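Skerberg Evening Courses
Writing a Condition Note, Session 2: Black, Glossy Things
Notes by Oluf Brøndum, January 2018

Last session was pottery, and everybody did well, pottery being kind to beginners. Glossy black surfaces are less kind. They show dust, scratches, the ceiling light and quite often your own chin.

Before you write
Put the item on something plain. White is best. Move your coffee, and leave any packet or paperwork out of the way but within reach.
Tilt it. A scratch that hides from straight above will usually show at an angle.
Leave the cloth in the drawer. You are recording the surface, and last March the Pudbridge group polished theirs first and then wrote 100 words on how clean it was.

Words to use
"Streak," "smear," "speck," "fine scratch." Give the color and the direction.
"Glossy" and "matte" go to separate parts. If a shiny panel sits in a dull rim, say so.

Words to avoid
"Good for its age." You don't know its age.
"Coffee stain," unless you spilled it. A pale mark is a pale mark until somebody tests it. Þórarinn Østergaard will argue with this. Let him.

Practice piece
Write up the black piece with the rounded corners, 21 lines at most. Begin with the dusty panel and its beige streak, then do the matte side wall and the notch in the rim. The ridged tab comes last and should be called a tab, whatever you suspect it does.

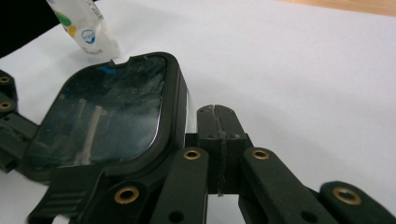 For next time
Read the Sturkley handout, page 4 onward. Bring a pencil.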